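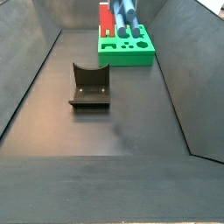
Home | Notebook | Rigs | Parts | Search

We use cookies to keep you signed in. Accept / Settings

Print this page | E-mail this page

8 Jan 2024
Plundby cell, shape board, false "released" faults

Run 746 stopped itself with the board still in the bin. The controller logged "released", then flagged a force on the wrist the moment it tried to lift away. Same fault as the one Bellis had in May, so I've gone back through my notes from then.

Two stops today, both at the board. Between them I power-cycled the controller and re-zeroed the wrist. Neither helped. The green board sits at the far end and the black bracket was left where it was — I didn't want to change two things at once.

The red piece with the forked end stands by its own slot, the arch-shaped one at the front left. The release check only looks at finger travel, so a piece that is upright and a piece that is home look the same to it.
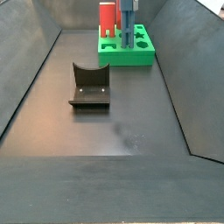 Second stop

Went to slow speed for this one and kept a hand on the stop button. The fingers opened to full width and the log again said "released". Lift was held for 200 ms before the force check, same as before. I've left that delay alone for now.

Light blue piece is on the floor by the board, prongs up towards the right-hand finger. Bolt on the outside of that finger is still on my list to check for torque.

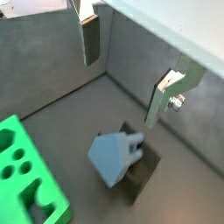 Tudur Lewis
Rig technician, Tumby workshop

To do before anyone runs it at full speed:

- Compare wrist force before and after opening, and stop if it hasn't dropped.
- Torque check on the right finger bolt.
- Ask Flerum for the old firmware — Bellis went back to it and the fault stayed away.

Cell is locked off at the isolator. Key is in my drawer.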